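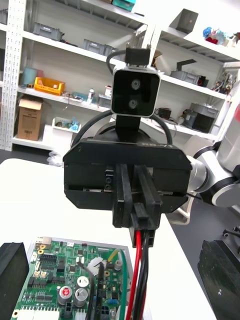
**Why does English have two words for so many ordinary things?**

Mostly because two languages lived side by side in England for a few hundred years after 1066, and English kept words from both of them.

That's the short version, and if you've got a train to catch you can stop there! The longer version is messier and (I think) a lot more fun, so we'll spend this session on it and pick up the Norse material in session 3.

## Who spoke what

After the Conquest the people at the top spoke a kind of French, and most other people carried on speaking English as they always had. The church and a good deal of the paperwork ran on Latin. I used to picture this as two crowds who never met, but of course they met all the time – in kitchens, at markets, in court, and fairly often at the altar. Somebody had to be able to talk to the cook.

The old favourite is meat. *Cow*, *sheep* and *pig* are English, while *beef*, *mutton* and *pork* came from French. You'll have heard the tidy story, with English farmers in the mud and French lords at the table. Please treat it with some care. For a long while the French words could be used for the living animals too, and the neat split settled down much later.

Pairs to look at before the seminar:

- ask / demand
- begin / commence
- house / mansion
- freedom / liberty
- hearty / cordial

Say them aloud. Which one would you use to a child, and which would you put in a letter to the council? Jot down your first reaction, then check the dates in a good dictionary. Watch out for *demand*, which is much softer in French than it is in English today. 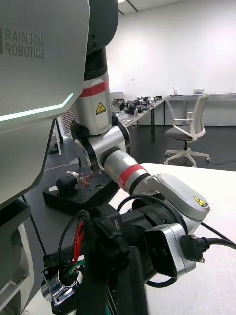
**Linnea Hovland**
Course tutor, History of English

## When did the borrowing happen?

Later than you'd expect. There's a trickle of French words in the first century or so, and then the real flood comes in the 1300s, just as well-off families were giving up French as their everyday language. I love this bit. People switching over to English seem to have brought their favourite words along with them, like furniture from the old house.

Law hung on to its French longest, and you can still hear it in *attorney general* and *court martial*, where the describing word comes second.

## For next time

Read chapter 2 of the course reader, plus Ingegerd Westerberg's notes on place names (they're short, and the map is lovely). Then find a page of anything you like, a recipe or a football report, and underline every word you think is French. We'll swap pages and argue about them.

Last October's group got stuck on *very*. It's from Old French *verai*, meaning true.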